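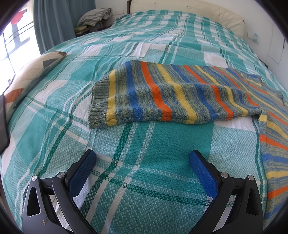
Folding set: striped sweater on the plaid bedspread, one sleeve flat, gripper open.

3 August 2021
By Kazuhiro Okabe

The Kurik student team has closed the first part of its summer folding project. The data set now holds 453 demonstrations recorded with the hand-held gripper, all of them on beds in members' homes. The target for the term was 100 per garment type. Sweaters are well past that. Shirts are at 31, and we need more.

Knitwear was chosen first for its difficulty. A rib knit stretches under its own weight, so the cuff end of a sleeve travels farther than the shoulder end when it is lifted. Our early model was trained on towels and treated every edge as fixed length. It overshot the fold line on almost every sweater. The current version predicts a grasp point and a lift height together, and sleeve folds now land within 2 cm of the marked line in most bench runs.

Stripes have been a mixed benefit. On a sleeve they give the model a clear reading of direction and twist. Over a checked bedspread they also give it a second set of lines to confuse with the first. Garment segmentation was poorest on patterned bedding, and we have decided to keep those recordings in the training split and hold back a smaller group for testing.

Notes for members recording in August:

Start with the fingers open and clear of the cloth. Clips that begin with the pads already closed cannot be used for approach training.

Fold sleeves before the body. Mixed orders will be filed separately.

Do not smooth the bedspread between takes. Wrinkles are wanted.

Check the pivot screws before each session. Two linkages came back with play in the joint, and the finger angle in those files had to be corrected by hand.

Code for the new grasp head is on the Drutix server under the sweater branch. The arm at the Sugiyama lab is booked for us again in October, when the trained policy will be run against the Nendon team's on the same garments.

Comments

M.T.: Is the 2 cm figure for both sleeves or only the first one folded?

K. Okabe: First sleeve only. The second is worse and I will post the numbers when the runs are finished.

rowan_k: I can do shirts. Do buttons need to be done up?

K. Okabe: Top button and one in the middle, please.

Pell: The sweater branch fails to build for me after the last merge. Missing config file.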